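Hevcombe Gallery Opens "Ova," and Asks Whether the Long Wall Text Is Worth Reading

HEVCOMBE, June 3, 2020 - The Hevcombe Gallery today put its new online exhibition, "Ova," on public view. It brings together 213 works of video, photography and sculpture in which artists have used the egg as a subject. The gallery would like visitors to look at them before anyone says what they mean.

Eggs have been made to stand for a great deal in art. Birth, the soul, the world, the fragile home, the passing of time: most of these readings can be found in print, and quite a few of them are pinned to the same work. The gallery has its doubts. A painting of three eggs on a plate may be a painting about death. It may also be the work of someone who could paint eggs well and had a plate.

"Ova" grew out of a review of the gallery's own labels that began in April. Staff read through 654 texts written for past shows and marked every claim that could not be traced to the artist, to a record from the time, or to something a visitor could see in the work. The word "timeless" was marked wherever it came up. So was "haunting." Several labels lost everything except the title and the year.

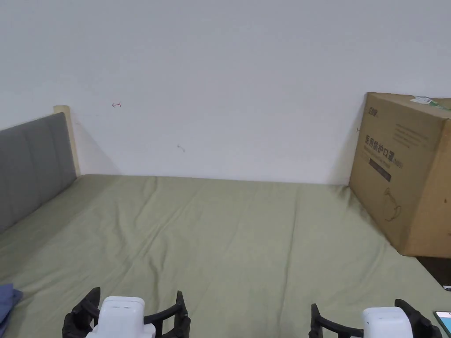
The results are on display with the works. Each page of the exhibition first shows a piece with its title, its date and what it is made of. A second page gives the older reading, where there is one, along with a short note on where that reading came from. In many cases the note says that no source was found. Visitors who prefer the older reading are free to keep it.

The largest group of works comes from the Loureiro collection, which has lent video pieces not shown in Hevcombe before. One of them, a fixed shot of a boiled egg cooling in a cup, lasts 3039 seconds. It has been called a meditation on loss. The gallery has watched it all the way through and is willing to say that it is long, that the light changes near the end, and that the last stretch is better than the first.

Not everyone involved agrees with this approach. Lenders asked for 2 of the older texts to stay in full on the opening page of the work, and the gallery said yes. Those texts appear unsigned, as they always have. The gallery still finds them hard to believe, and its notes say why.
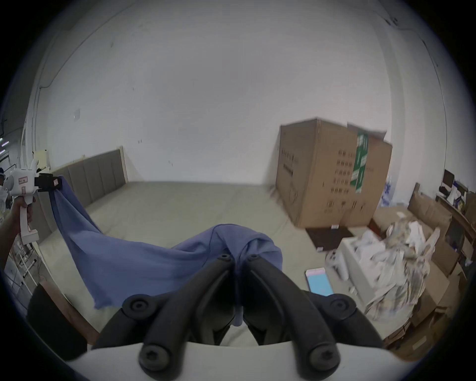
The exhibition site was built by Bristar, which was asked to leave out background music, pop-up quotes and the virtual tour with the floating arrows. Works can be enlarged to fill the screen. Video pieces do not start until the visitor presses play. There is a comment form under each work, and the gallery will publish replies that disagree with its notes, provided they point to something in the piece.

"Ova" is free and needs no sign-up. A printed checklist can be requested through the gallery's website. It lists the works by date and carries no essay.

Press copies of the checklist and stills from the Loureiro videos are available on request. Writers are asked to credit the lender and to avoid describing the show as a journey.

Contact: Press Office, Hevcombe Gallery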